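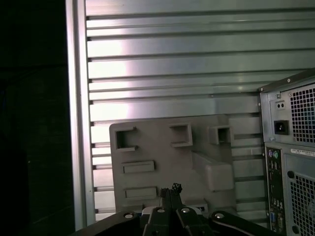

**Thu 8 June. Enclosure, louvered side**

The gray molded covers for the Zultitz enclosure were checked against the aluminum slat panel this morning. The following is recorded for colleagues continuing the work.

The cover under review has three square sockets near its top edge. The middle one stands slightly higher than its neighbors and has thick walls. These should be gauged separately, as the February drawing gives one height for the row and must be corrected before the next order is placed with Jallance. The order stands at 2,000 pieces and is on hold.

Measurements taken:

- Left socket: opening within limits. Lip at the lower edge to be kept.
- Middle socket: wall 2 mm. Acceptable.
- Right socket: not yet gauged.
- Raised tabs below the left socket: spacing 34 mm between centers. Agrees with the drawing.
- Large block, right side: rounded front face accepted. The sloped ledge running up toward the right socket is missing from the drawing altogether.

The matte finish is approved. Glare from the bench lamp on the bare slats made the scale hard to read, and the lamp should be moved before further readings are taken on that side.

Covers are not to be stored leaning on the slats overnight. The padded rack in the Vlad bay has space for 6.

Outstanding: right socket, revised drawing, reply from Fatine concerning the post groove width. The torque driver is still out for calibration, so no fastening trials are scheduled.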